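1/ So, nach 20 Jahren Katzenhaltung dachte ich, mich kann beim Tierarzt nichts mehr überraschen. Dann kam die Zahnsanierung. Ein kleiner Thread für alle, deren Katze auch plötzlich nur noch auf einer Seite kaut 🧵

2/ Angefangen hat es im Juni. Condell (Kater, grau, sehr von sich überzeugt) ließ das Trockenfutter liegen und hat nur noch die Soße vom Nassfutter geschleckt. Ich dachte erst: Hitze. Oder Laune. Bei ihm weiß man das nie so genau.

3/ Beim Impftermin hat die Tierärztin ihm kurz die Lefze hochgeschoben und nur "oh" gesagt. Zahnfleisch knallrot, zwei Backenzähne hinten gar nicht gut. Verdacht auf FORL. Das ist die Sache, bei der sich der Zahn quasi von innen selbst auflöst -- und ja, das tut weh, auch wenn die Katze sich nichts anmerken lässt.

4/ Was ich vorher nicht wusste: Ohne Dentalröntgen sieht man das halbe Elend nicht. Also bitte vorher fragen, ob die Praxis das hat! Unsere hatte es nicht und hat uns an die Tierklinik Basent überwiesen. 34 Kilometer hin, mit Dauergesang aus der Transportbox.

5/ Kurz zum Geld, weil ihr danach sowieso fragt: Der Kostenvoranschlag lag bei über 100 Euro nur für Voruntersuchung und Blutbild. Die OP kommt extra und hängt davon ab, wie viele Zähne rausmüssen. Ich hab mir das vorher schriftlich geben lassen und würde es wieder so machen.

6/ Am OP-Tag um halb acht abgegeben. Nüchtern, also ER nüchtern, ich hatte drei Kaffee. Gegen Mittag der Anruf: vier Zähne gezogen, Narkose gut vertragen, ist wach und schimpft. Ich hab am Telefon ein bisschen geheult, war mir egal.

7/ Daheim dann die große Frage, wie das Schmerzmittel in den Kater kommt. Pur ins Maul: keine Chance. In Leberwurst: Leberwurst weg, Mittel noch da (wie???). Mit lauwarmem Wasser und püriertem Huhn auf einem flachen Teller ging es dann endlich.
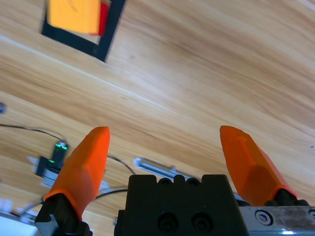
8/ Die ersten zwei Nächte hab ich auf dem Wohnzimmerboden geschlafen, damit er nicht auf den Kratzbaum springt. Er lag derweil in meinem Bett. So sind die Verhältnisse hier.

9/ Okex, unsere Zweitkatze, hat ihn übrigens erstmal angefaucht wie einen Fremden. Kliniksgeruch! Eine getragene Decke von beiden zusammen ins Körbchen und die Näpfe ein paar Tage weiter auseinander, dann war wieder Frieden. Also, deren Version von Frieden.

10/ Nachkontrolle war nach zehn Tagen, alles schön zugeheilt. Er frisst wieder Trockenfutter und zwar auf BEIDEN Seiten, mit einem Geräusch wie ein kleiner Betonmischer. Und er spielt wieder! Ich hatte gar nicht gemerkt, dass er damit aufgehört hatte -- das nagt schon noch an mir.

11/ Falls eure auch dran sind: lasst einmal im Jahr ins Maul gucken, auch bei Katzen, die normal fressen. Und schreibt gern drunter, wie ihr Schmerzmittel in eure Viecher bekommt, Okex muss im Herbst auch zur Kontrolle und die mag kein Huhn.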